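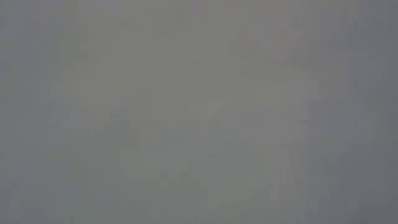

Saturday shopping list, 18/04/2020

Okay, budget day! I told myself I'd get the whole equipment plan down on one page before dinner, and it's nearly seven and I'm still arguing with the gripper line.

We have 1035 dollars left from March. The Flolto quote for a spare gripper is 800, and then Rilent wants 100 for shipping (a hundred bucks, for a box I could carry under one arm!). So that leaves me 135 for everything else, and I'd already promised myself new cables and a second power strip. Grr.

The thing is, I really do think we need the spare. The bag job is the one I'd hate to drop: one arm has the pink bag up in the air, the other is waiting with its fingers open over by the black wastebasket, and if either gripper quits on us there's no job at all. Gloves and cloths I could manage one-handed for a week. Liners, no way.

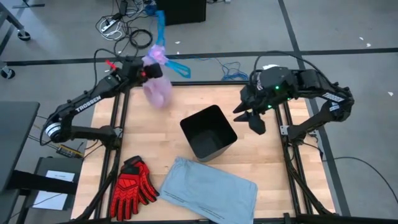 Shota Hattori wrote back that I'm being silly and should ask Lirkance for a repair contract first, then buy the spare in the fall if we still want it. Hmm. Ayane Nomura thinks buy it now and skip the cables. I'm leaning Ayane's way, but I'll call Lirkance on Monday and get a price.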